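Cloth week at the Garomville robotics club

Dec 3, 2025

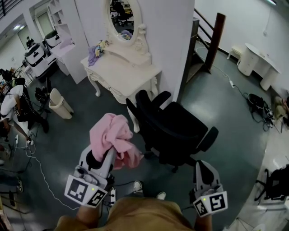

Nazar Yurchenko asked in the comments on my last post why a student club would pick cloth for its first real project, when every beginner course starts with blocks. He also wanted to know if we had given up on the Skarkadar contest.

We haven't given up. The contest has a household track this year, and cloth is on the task list. A team gets a pile of clothes and a bin, and the arm has to pick the pieces up one at a time and drop them in. Folding is a separate task for extra points and we are leaving it alone.

As for the blocks, we did those in September. A block has a top and sides and it stays the way you put it. Our arm, the old Sandberg in the school lab, could stack them after two meetings. Then we gave it a T-shirt, and it closed on the table next to the shirt again and again. When it did get hold of something it was usually two layers at once, or the shirt and the table mat together.

So the plan is to show it a lot of examples done by hand. You hold a gripper in each hand, pick up the cloth, lift it, move it over, and let go. Then you mess it up and start again. Each try is saved as one recording. The square markers on the grippers have to stay in view so the software can work out where your hands went, and that means no turning your wrists too far inward. I still do this when I reach across myself.

We have 2309 recordings as of the last meeting. I went through the latest batch and threw out 213 of them. Most of those were mine. The common problems:

Starting to move before the recording started.

Letting go too early, so the cloth slid off while the hand was still traveling.

Markers hidden behind the cloth. Big soft pieces are the worst for this. If you grab them near the middle they puff up over the gripper. Grab closer to a corner and they hang down out of the way.

Both hands doing something when only one was supposed to. For single-hand tries the other gripper should stay open and still.

The last one took me the longest to fix. If you have ever picked up laundry you know the free hand wants to help. I now say "left" or "right" out loud before I start, which sounds silly but cut my bad tries down a lot.

We also changed how we set up the pile. At first we laid each piece out flat and neat, and all the recordings came out looking alike. Estov, the team we share a workshop day with, told us they had made the same mistake last year and their arm could only pick up things that were already tidy. Now we drop the cloth from waist height and take it as it lands. We switch pieces often too, so the arm doesn't learn one color.

Training runs on the lab computer overnight. The first model, from the early recordings, was poor. It went to the right area and then hovered. The second one does close on the fabric most of the time, but it lifts too fast and drops thin things. Socks are still hopeless. We have not tried anything with buttons.

Next on the list is slower lifting, and more recordings of small pieces. If you are in the club and haven't had a turn with the grippers yet, put your name on the sheet by the lab door. A turn is half an hour. Your arms will be sore after that, so don't sign up for a double. Please wear short sleeves or push them up, and check that both grippers are charged before you start. I lost most of a session to a flat battery and would like that not to happen again.

Nazar, I'll post the contest rules once the final version is out. The draft still doesn't say how big the bin is.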